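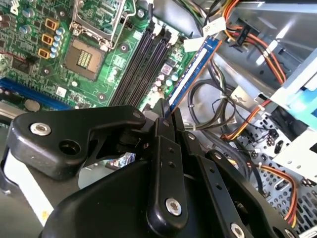
Memory slots, coin cell and an empty processor socket, with a blue stick of RAM beside the slots.

My desktop had been making me wait for years before I admitted it wasn't going to get better by itself. You know the routine. Press the button, put the kettle on, feed the dog, come back and it's still thinking about whether it would like to show you your email. I'd been pricing new ones at the mall in Leverville and the cheapest that did what I wanted was $1,052 before tax, so when Hazel Halvorsen from down the road told me she'd fixed hers with a couple of sticks of memory and a free afternoon, I was all ears.

Hazel learned at the repair evenings in the old Benavides furniture store (the sign is still up, you can't miss it). They run all winter, six o'clock till whenever, and you bring your own mug. I went along in February with no computer at all, just to watch and ask silly questions, and I've been back so many times that I now have a favourite chair.

I'd never seen the inside of a computer before. I'd pictured something sleek! It's more like a little town from the air, all crowded together, with green board for grass and long straight rows where the memory goes. Tanvir Patwary does most of the teaching and he starts everybody on the memory, which he calls the light bulbs of the computer world. You switch off at the wall, pull the cord, hold the power button in for a few seconds, and touch bare metal on the case before you touch anything else. Then you open the little latches at the ends of the slot and you're away.

The part that gets people is the notch. There's a gap in the row of contacts along the bottom of the stick, a bit off centre, and it has to match the bump in the slot. I got mine backwards twice and then pushed on it as if that would help. Tanvir took it gently out of my hand and turned it around and said nothing, which was worse than a lecture. When it's the right way you press on both ends and it takes more muscle than you'd expect. I was sure I'd snapped something. I hadn't, that was only the latch.

The processor is another story and I've decided it's not for me. When the socket is empty you can see the grid of tiny gold contacts in the middle, and Dagmar Říha told me that if you bend one of those you may as well start shopping for a new board. She's swapped dozens. She holds her breath every time, she says, and so did I, from a good two metres back.

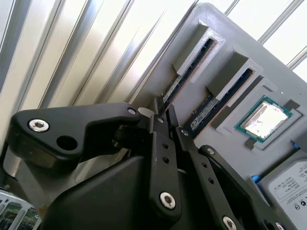

Memory modules parked on edge in a grey 3D-printed tray.

Now, the trays. I want one for everything I own. Ikhsan Subramaniam prints them at home on an old Trondine that his wife has banished to the garage, and they've got slots so the sticks stand up by themselves, side by side, where you can get your fingers around them. Before the trays, people used muffin tins and margarine tubs, and memory got mixed up or went home in somebody's coat pocket. Ikhsan is on his fourth version. He's talking about one for sewing machine feet and I've put my name down.

As for my own machine, the bill came to $103 for two sticks, bought second-hand through a fellow in Beltitz who Marius Moldovan swears by. Check what your board takes before you spend a cent, by the way! Marius has a drawer full of perfectly good memory of the wrong generation, and the notch is in a different place, so it will never go in no matter how nicely you ask. Write down what's printed on the label of the old stick and take that with you.

I did the whole job at the long table with Hazel holding the flashlight. It took me most of the evening, counting a break for date squares. The dog now has to wait for his breakfast until I've read my email, and he's not impressed with the new arrangement. Next month I'm bringing my sister's computer in. She doesn't know yet.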